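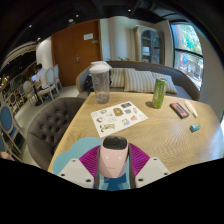 Lists > Codthorpe Local Records > Archive > December > Re: Takács day books, dates and spellings

From: Ritva Ojala
Date: 2024-12-23
Subject: Re: Takács day books, dates and spellings

Danjuma Babalola wrote:

> I've finished the first pass on day book 2 and have some
> questions before I send it in. First, the dates. The clerk
> writes the day at the top of a page and then carries on for
> pages without a new heading, even where the work must have
> run over into another day. Do I repeat the last date or leave
> the column blank?
>
> Second, the customers' names. The same household is Pinchin,
> Pinchen and once Pinching. I've been making them all Pinchin
> but now I'm wondering if I should go back.
>
> Third, there is a mark like a long s with a line through it
> beside some of the sums. Anikó thought it was shillings but it
> also turns up next to entries with no money in them.
>
> Also, has anyone worked out what "Bamard" is? I have it as a
> place, as in "to Bamard, 1 load".
>
> Danjuma

Danjuma,

Thanks for getting through book 2 so quickly. Answers in the order you asked.

Dates. Leave the column blank where the clerk left it blank. We did it the other way in book 1 and I regret it. Győző has been trying to work out how many days a week the yard was open, and the repeated dates gave him a run of very busy Tuesdays that never happened. If you feel sure a new day has started — a change of ink, or "this morning" in the entry — put that in the notes column and leave the date alone. I'll go back and strip the filled-in dates out of book 1 after the holiday.

Names. Please do go back, sorry. We want the spelling on the page in the "as written" column and a standard form in the one next to it. I know the second column was missing from the sheet you were sent. That was an old copy. Orsolya has put a corrected one in the shared folder and it has the same column order, so you should be able to paste your work straight across. Pinchin is fine as the standard form. That is how they appear in the chapel burial register, and in the rate books apart from one year.

The mark. I don't think it is shillings either. Look at day book 3 if you have the scans, near the back where the clerk changes. The new man writes "settled" in full in the same position, and the mark stops. My guess is that it means the account was closed, which would explain why it sits next to entries with no sum: those would be jobs paid in kind, or set off against something owed. For now please type it as [mark] and we can do a search and replace when we have agreed. Don't type an s.

Bamard. I had it as a place too, for a long time. Győző thinks it is a person and I have come round to that. There is no farm or lane of that name on the tithe map, nor on the later survey, and in book 1 there is "Bamard's cart, mending wheel". You would not normally say that of a farm, though I suppose you could. It may also be Barnard with the r and n run together, and I'd have said so at once if the clerk did not write such a clear "rn" everywhere else. Leave it as Bamard in the first column and put a question mark in the second.

A few things for everyone.

Anikó asked how much there is left. The loose bills come to 4000 sheets by the record office list, and the first 1000 have been scanned. We are not starting on those until all the day books are checked, so please don't take any yet, even the short ones. Two people did the same bundle last time.

Checking: could whoever checks a book not be the person who typed it? I have Orsolya down for book 2 and Danjuma for book 3. If that doesn't suit, swap between yourselves and let me know.

Weights and measures. Type them as written. Several of you have been changing "cwt" to "hundredweight", and one page had it changed to kilograms. It makes the lines hard to compare with the scan.

Blank pages should still get a row, with "blank" in the notes. Torn pages the same, with a word or two on what is lost. Where only a corner is gone and you can guess the missing letters, put them in square brackets.

The reading room is shut until the new year and I won't have the originals to hand, so anything that needs a look at the real page will have to wait. The watermark question Győző raised is one of those. I'm reading email as normal until then, apart from the two days of Christmas itself.

Ritva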